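Fold it where you stand

By Oona Kettunen
May 25, 2019
54 shares | 7 comments

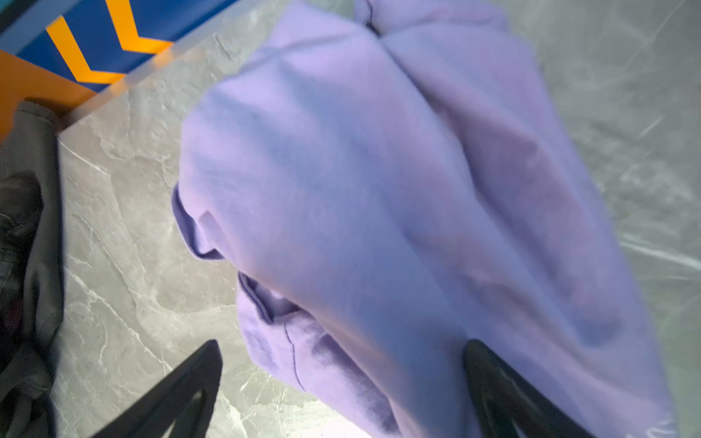
Most advice about laundry assumes you have somewhere to do it. The books want a utility room, or a wide bed that has already been made, and they want you to carry everything there in one go and work through it in piles. I live in a flat in Edby with a kitchen, a bathroom and a bedroom you have to enter sideways. My folding gets done on the worktop. A lilac top bunched up on grey marble is what laundry looks like to me, and I think more people should stop feeling bad about it.

The case against is well known. My sister Ellery says clothes and food should be kept apart, and she is right about raw chicken. I wipe the surface down before and after. It takes less time than walking to the bedroom.

The case for is mainly height. A bed is too low. Anyone who has folded a week's washing over a mattress knows what it does to the small of the back, and I am 60 this year and notice it more than I did. A worktop is about where your hands already are. It is also hard and flat, so a sleeve stays where you put it. On a duvet everything slides into the dip in the middle and you end up smoothing the same jumper 2 or three times.

Soft tops are the worst for this. Shirts have a collar and a placket to tell you where you are. A sweatshirt, once it has rolled itself up, has hems that curl over and seams that wander off round the fold, and the only way to find out which end is the neck is to pick it up and let it hang. I used to fight them on the bed. Now I lift, shake once, lay it face down, sleeves in, fold up from the bottom.

I did try the proper way. In January I bought a folding board from Toltus, the sort with hinged flaps. It made very neat squares and needed a cupboard of its own, and I gave it to a neighbour on Penero Street who has children and a hallway.

What bothers me is the idea that a job only counts if it has a room. We were sold kitchens as places for cooking and sitting about with wine, and laundry was pushed behind a door. In small homes that door doesn't exist. The washing machine is under the worktop already – it seems daft to carry the clothes away from it and then complain about the carrying.

So clear the toaster back, wipe the top, and fold one thing at a time while the kettle boils. If the pile isn't finished by supper, move it to a chair.

7 comments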